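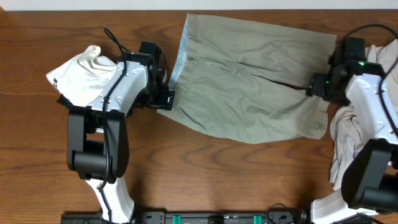

Macarena Palacios maintains that shorts should never be folded at all. They are small, she argues, they are worn only when it is too hot to care, and a drawer full of them will look like a drawer full of them whatever you do. She has held this view through three apartments and at least one marriage, and she put it in writing when she read a draft of this chapter.

Chapter 7
Short Things: Folding What Has Legs but Not Much of Them

In this chapter you will learn
How to flatten a pair of shorts before folding
Where the center line is, and why it wanders
The half fold, the thirds fold and the file fold
What to do about pockets, linings and drawstrings
When to follow Palacios and give up

Key terms: rise, crotch point, hem, fly, placket, file fold, dead corner

7.1 The Trouble with Shorts

By now you have folded towels, pillowcases and T-shirts, and you may be feeling good about yourself. A towel is a rectangle. A pillowcase is a rectangle with a secret. Even a T-shirt, once its sleeves have been tucked behind its back, will pass for a rectangle in poor light.

Shorts come close enough to a rectangle to be annoying. Spread a pair flat and the outline looks cooperative. Then you notice that the waistband is one width and the two hems together are another, that the crotch comes to a point, and that the seat has more cloth in it than the front. This last fact is good news for anyone who plans to sit down and bad news for anyone who plans to fold.

Long pants have the same faults, but they have length to hide them in. By the time you have brought a pair of trousers in half and in half again, the lumps are buried under layers of well-behaved leg. With shorts there is no leg to speak of. Every bulge you start with is a bulge you finish with.

Cloth matters too. Cotton twill, which most casual shorts are made of, is the easiest case: it has enough body to keep a crease and enough give to be smoothed by hand. Linen keeps every crease, including the ones you didn't ask for. Swim trunks keep none and will unfold themselves while you watch. Students should practice on twill and move on to swim trunks only when their confidence needs lowering.

7.2 Flattening

Most bad folding is bad flattening. In the survey of household drawers that Encarnación Requena made for the first edition of this book, 1,962 folded garments were opened up and examined, and 1,516 of them had a crease that began as a wrinkle nobody had bothered to smooth out. The owners were given their garments back. A few of them are still in touch.

Work on a table. A bed is softer, closer and almost always covered in something, and cloth on a mattress sinks wherever you press it. A bare tabletop gives you something to push against.

Close the button and the zipper first. An open fly lets the two sides of the front slide apart, and you will end up folding two slightly different garments at once. Lay the shorts down with the front facing you, take hold of the waistband at one end and the hem at the other, and pull gently in opposite directions. The lengthwise creases will draw tighter as you do this. Creases that run across the pull will mostly let go. Set the shorts down, then smooth from the waistband toward the hems with a flat palm.

Two places need a second look. The hems like to ripple, and a rippled hem will roll under at the corner the moment your back is turned. Run a thumb along each one. The waistband often shows a strip of its inner lining, which tells you that the back is standing higher than the front. A little lining is normal, and on many shorts it is meant to be seen. If there is more of it on one side than on the other, tug the low side up until they match.

Pocket bags get their own paragraph because they have earned it. Reach into each pocket and push the bag down flat against the thigh. Remove coins, receipts and whatever was once a receipt. The bag should lie in one layer, pointing toward the hem. A pocket bag that has balled up near the slit will make a lump the size of a walnut, and it will turn up in the exact middle of your finished fold.

7.3 Finding the Center

The center line of a pair of shorts runs from the button to the crotch point. On paper it is straight. On a garment that has been washed more than 13 times it leans, usually toward the side with the heavier seam, and you will have to decide whether to trust the button or the point.

Trust the point. Buttons are sewn a little off center on purpose, so that the two sides of the front can overlap. Fold one leg over the other along a line that ends at the crotch point, and let the waistband come out uneven by a finger's width if it wants to. The hems are the part you will see from the open end of the drawer, and they should line up.

Once the legs are stacked, the seat will stick out in a small triangle. We call this the dead corner. Fold it in toward the legs so that the outer edge is straight. Beginners tend to skip this step, and their piles lean accordingly.

7.4 Three Folds

The half fold. Bring the hems up to the waistband and stop. The result is thick, quick to make and suited to shelves. Stack no more than five pairs, alternating the direction of the waistbands so the pile stays level.

The thirds fold. Bring the hems a third of the way up, then bring the waistband down over them. This hides the thickest part inside. It travels well and is the fold to use in a suitcase.

The file fold. Start with the thirds fold and then fold once more, so that the packet stands on its edge. Shorts filed this way can be looked through like index cards, from the front of the drawer to the back. The packet must stand without being held. If it flops, the flattening was poor, and you should return to Section 7.2 in a spirit of humility.

Drawstrings go inside, in every fold. Lay the ends down the front before you stack the legs. A drawstring left outside will find the drawstring of its neighbor.

7.5 The Case for Giving Up

Palacios deserves a hearing. Gym shorts, sleep shorts and anything with mesh in it gain very little from being folded, and an open bin holds them perfectly well. The test we suggest is simple: if you would wear the shorts wrinkled to collect a package from the porch, they may go in the bin. If you would change first, fold them.

She replied that she would wear anything to collect a package. We have left the test as it stands.

Practice

Take one pair of twill shorts and flatten it as described in 7.2. Leave it on the table while you do something else for five minutes. When you return, note which corner has rolled under and smooth it again.

Make each of the three folds with the same pair, shaking the shorts out fully between attempts. Keep the one that takes up the least room in your own drawer, even if it is the half fold.

Bring a pair with cargo pockets to the next class. Long cargo pockets are treated in Chapter 8, together with overalls and other regrets.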